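Filed under: Course Notes / Robot Learning / Week 6

Learning from hand-held grippers, and the trouble with time

Okay, so last week we left off at the point where everybody agreed that teaching a robot by driving it around with a joystick is slow and makes your wrists hurt. Today I want to talk about the other route, where a person just holds the gripper and does the job. I'm going to lean on the Romaniuk project quite a bit, partly because it's a nice clean study and partly because I worked on it for a summer and I remember where the bodies are buried!

The basic recipe goes like this. You record a person doing a task with a gripper in each hand. You work out where each gripper was at every moment and how far open its jaws were. Then you train a policy that looks at the camera view and predicts the next little chunk of gripper motion. No robot arm is needed until the very end, when you bolt the same kind of gripper onto one and let the policy run.

Write down the two things we need for each hand: a pose (position plus rotation, so 6 numbers) and an opening width. With two hands that gives you 14 numbers per time step. Keep that in your notes, you'll want it for the homework.

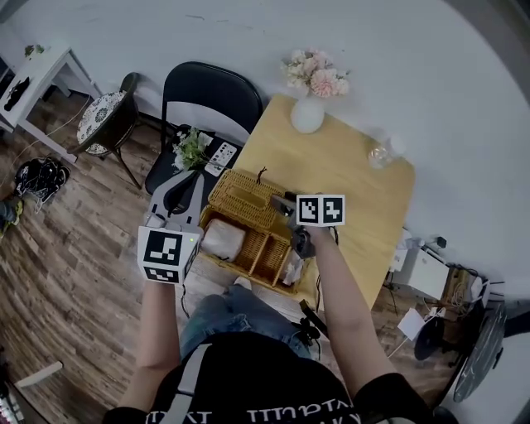 Pose is where most of the pain lives, so let's spend some time there. A single flat marker works great until you turn your wrist, and then the camera sees it edge-on and your estimate goes wild. Put the patterns on a cube and you've usually got a second face to fall back on, like the two you can see on each cube here. The faces sit at a known angle to each other, so you solve for one pose using all the corners together, and the result is much steadier than averaging two separate guesses. (Kristýna Matoušek tried the averaging version first. Ask her about it if you want a sad story about rotation flips.)

Now look at what happens when the jaws go down into a basket like that wicker one. The cube rides on top, so you can still track the gripper, but the fingertips are down among the walls and whatever is packed in there. The head camera is a poor judge of contact in that spot. Our policy learned to get to the right compartment nicely and then close a bit too early, and I think this is why.

Which brings me to time. Say the pose stream and the jaw-width stream are off from each other by 200 milliseconds. Doesn't sound like much, does it? But a hand moves a good few inches in that time when it's hurrying, so your data now says "close" while the gripper is still on its way. The policy learns exactly that. Fulgencio Manríquez ran the test where he shifted one stream on purpose, a little more each run, and success on the basket task dropped off way before anyone could see the shift by eye in playback.

The fix we ended up with is boring. At the start of each recording, snap both grippers shut 3 times while the head camera is watching them. Line up the closures you see with the closures in the width signal, slide one stream until they match, and save the offset with the recording. We did it again every 10 recordings with the longer ritual from the Fernano write-up, mostly to catch drift.

For the homework, take the practice set in the Vovham folder and estimate the offset for each file. One of them has a dropout in the left-hand track, so don't just trust the first peak you get. Plot it! Zuzana Sokol has office hours if your plotting script acts up, and please bring the actual plot with you.

Reading for next time is the chapter on action chunking, up to the part on smoothing. Skip the proof.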